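Flevia Butcher-Block Oil, 14 oz
Food-safe finish for counters, boards and worktables

I've been oiling wooden tops for other people for a long time, and this is the can I reach for first! Flevia is a plain blend of walnut oil and a little beeswax, made by Merle Stubbs in small batches at the Sorrentino shop. It goes on thin, it soaks in fast, and it brings out stripes in the wood that you forgot were there.

What's in it
Cold-pressed walnut oil
Filtered beeswax
Nothing else (no dryers, no dye, no perfume)

Please note that this is a tree nut product. If there's an allergy in your house, look at our Zalleck mineral oil instead. Same size can, same price, and very nearly as nice to work with.

How far it goes
One can gives a kitchen island two full coats with enough left over for a couple of cutting boards. Old, thirsty maple will drink more on the first pass, so let it! End grain takes the most of all, and I usually go back to the ends while the rest is still soaking.

Putting it on
Sand lightly with the grain and wipe off the dust with a dry cloth.
Warm the can in a bowl of hot tap water if the wax has settled, then shake.
Pour a small puddle and spread it with a lint-free rag.
Leave it for 11 hours, or overnight if that's easier.
Buff until a clean rag comes away dry, then do the second coat.

Lay used rags out flat outdoors to dry. Walnut oil warms up as it cures, and a balled-up rag can catch fire.

Light planks side by side, the sort of top this oil was made for:

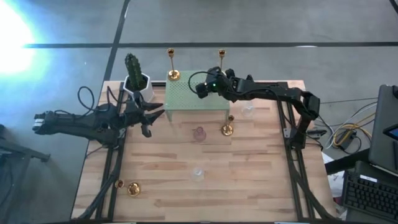
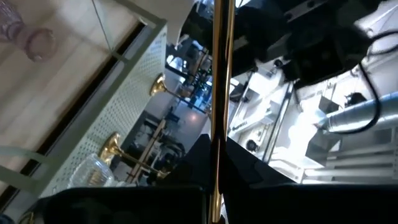
Questions we get a lot
Can I use it over varnish? No, it needs bare wood. Strip the old finish first.
Will it darken my top? A touch, and warmer in tone. Wissam Nassar tried it on pale birch and liked it so much he did the shelves too.
How often do I need another coat? In January, when the heating is on and the air is dry, I do mine monthly. The rest of the year I wait until water stops beading.
Does it smell? Faintly nutty for a day or so (I love it).

Goes well with
Grellero board wax, for a harder top layer
Zalleck cotton rags, pack of 14

Size and storage
14 oz steel can with screw cap. Keep it closed and out of the sun. A cool cupboard is perfect, and the oil stays good for a year after opening.

Stuck on a stain or a stubborn patch? Write to Salamatu Ekpo at the shop desk and tell her what kind of wood you have.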